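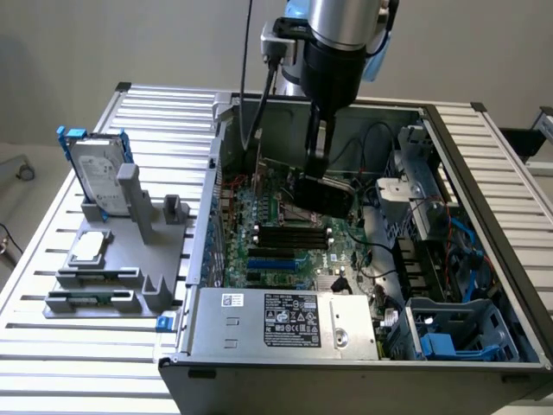 De quanto em quanto tempo é preciso refazer a referência da garra?
A cada 300 ciclos, ou sempre que os dedos forem desmontados. O contador fica no menu Manutenção do controlador Vavard.

5. Preparação da célula de desmontagem Plodadia

5.1 Ponha o controlador em modo manual e limite a velocidade a 5%.

5.2 Deite o computador sobre as calhas de alumínio da bancada, já sem o painel lateral, com a placa-mãe voltada para cima.

5.3 Confirme que o suporte de peças está à esquerda do chassi. O disco rígido vai de pé no encaixe traseiro, o processador no recesso quadrado e os módulos de memória nos encaixes compridos.

5.4 Desça o braço na vertical até 40 mm acima dos slots de memória e grave o ponto como P1.

CUIDADO: o cabo preto do punho desce junto com a garra. Verifique a folga antes de girar o eixo 6.

5.5 Feche os dedos sem peça e leia a posição no ecrã. O valor deve ser 392. Se for outro, repita a referência (secção 4).

5.6 Percorra P1 e os pontos de depósito em passo único. Pare se a garra tocar nos cabos do chassi.

Nota: nas células montadas em Grestthorpe, os pontos de depósito vêm gravados no programa Zoëga. Não os apague; copie-os para um programa novo antes de os alterar.

5.7 Guarde o programa e volte ao modo automático.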